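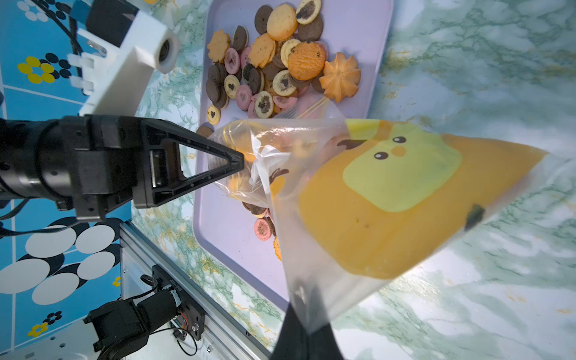
Cookie bag with the chick on it, over the lavender tray

To: snack-packing list
Subject: Re: chick bags for October

Quick one, between batches. Quoting so it makes sense:

> Are we still using the zip bags with the chick face for the
> Brallbridge fair? Kwan quoted us 490 and I'd need to say yes
> by noon. Also do the plain round cookies go in with the
> sandwich ones or seperate?

Yes to the chick bags. 490 is fine, we had 182 left over last time and those keep. Please don't order the 1,000, no shelf for them.

Cookies: mixed is fine. Golden ones, dark ones, sandwich ones, scalloped crackers, all in together. Clear end of the bag shows them off anyway. Only thing, press the zip shut from one side to the other, then go over it again. Mouth crumples real easy and you think its closed.

Trays: the pale lavender one with the rim, for sorting. Keeps stuff from rolling off onto the marble-patterned top. Crumbs still get everywhere, wipe down between flavors pls.

Yellow packets next. Wrappers in the trash as you go, not in a heap at the back of the table. 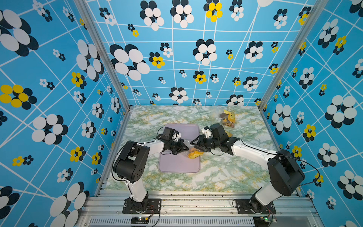
Still open

- Labels from Trurnent, 2 sheets short
- Plolleo boxes, anyone got the tall size?
- who has the van

Back on tonight after 8.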